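**The Caser 14 Clear Storage Box, from Hellorham**

If you've ever bought a box for your sewing things and found that you had to open it every single time to remember what was in it, you'll understand why we're so fond of the Caser 14. It's a see-through box with a flat lift-off lid, made for fabric scraps, ribbon, patterns and all the half-finished projects that pile up by September (we have plenty of those ourselves!).

Qistina Yeoh, who runs our sewing room, has kept her quilt squares in Casers for years, and she talked us into stocking the whole line. The 14 is the size she reaches for most — big enough for a folded baby quilt, small enough to carry under one arm while you hold your coffee in the other hand.

**Details**

- Capacity: 14 liters
- Lid: flat, fully removable
- Stacks: up to 2 high when full
- Price: $49 for a set of four, lids included
- Item no. 1000

**Care**

Wash by hand in lukewarm water with a little dish soap and dry with a soft cloth. Please skip the dishwasher, and go easy with scrubbing pads, which leave fine scratches. Labels peel off more easily if you warm them first with a hair dryer.

**Goes well with**

The Flaser divider tray drops right inside and is lovely for bobbins and buttons. If you mostly keep yarn, have a look at the Goh basket too — it's softer, deeper and prettier on an open shelf.

Orders placed before 2 p.m. go out the same afternoon. Replacement lids are sold singly, so do write to us if yours has gone missing in a move.

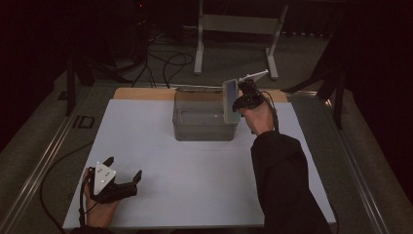
*Hellorham Sewing & Storage Catalog | page 49*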